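**From:** Areeba Chaudhry
**To:** bikley-allotments list
**Date:** Jul 5, 2018
**Subject:** Re: [bikley-allotments] water meter reading, again

Mohsin, thanks for this, replying to the whole list as three people have asked me the same thing off list. Typing fast, back on shift in a bit.

> On the meter: I read it last night and got 2,165. The January reading on the shed door says 1,114. That can't be right for half a year, we never used that much even in the dry summer. Either there's a leak on the lower run or the January number was copied down wrong. I'd like to shut the lower taps until we know. Also the bill from Engelbrecht is $375 and I don't see how we split that if half the plots say they only use barrels.
>
> Also can someone please decide about the hose rule. I've been shouted at twice.
>
> Mohsin Sial
> plot 79

OK. In order.

Meter. I think your reading is fine. I went down this morning and wiped the glass and got the same first three digits, last one was between numbers. The January one I'm less sure of, it's in pencil and the second 1 could be a 7 if you squint. Does anybody have a phone picture of the shed door from the winter? Somebody must. If it's a 7 then the use is pretty normal and we can all calm down.

Leak. Still want to check. Easiest way is the old way: everyone off the water from 9 at night till 6 in the morning, all taps shut, drip lines too, read it both ends. If the little red wheel is turning with everything shut it's a leak. I'd rather do that before we shut the lower taps, the people down there have beans just coming in and it's going to be 90 all week. Can we say tomorrow night? Shout if you have a timer running that you can't get to. I know at least two plots have the Clurnora timers, the ones with the dial, those need to be turned to OFF and not just to 0. At 0 they still open once in the night. Found that out the hard way last year, lost most of a barrel.

If it does turn out to be a leak my money is on the joint behind the compost bays. Ground there has been soft since the fence went in. The pipe is only a foot down. I have two couplings in the garage and a saw, what I dont have is anyone with good knees.

The bill. Due at the end of the month so we have time. Last year it was split even across all plots and it was grumbled about but it got paid. I'm against charging by tap. Who is going to keep track. Barrel people also fill their barrels from the tap in July, I've seen you, its fine. My vote is even split again, and anyone who really truly never touches a tap writes to me and we knock it off theirs.

Hose rule. What we agreed in the spring, copied out of my notes:

- hand watering any time
- hoses before 10 or after 6
- no hose left running with no one on the plot
- no hoses across the main path, people trip

It doesn't say anything about sprinklers. I think that's where the shouting came from. I'd say no sprinklers until the bill is sorted but I'm not going to stand at the gate with a whistle. If someone shouts at you again send them to me.

Other stuff while I'm here. The Geltia seed order came short, no chard and only one of the two bags of winter rye. They say the rest ships next week. Yours is in the shed in the blue tote with your plot number on it, please take only yours. And the wheelbarrow with the flat is still flat. I have a tube for it. Wrong size it looks like, will swap it.

Gate code changes on the 15th, I'll send it seperately, please don't reply to that one with the code in it. 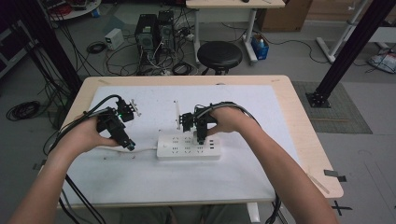
So to be clear for tomorrow: Mohsin reads at 9, I'll read at 6 before work, we both write it on the door in PEN. I'll post the two numbers to the list as soon as I've had coffee. If anyone down by the lower gate hears water running in the night text me whatever time it is.

Areeba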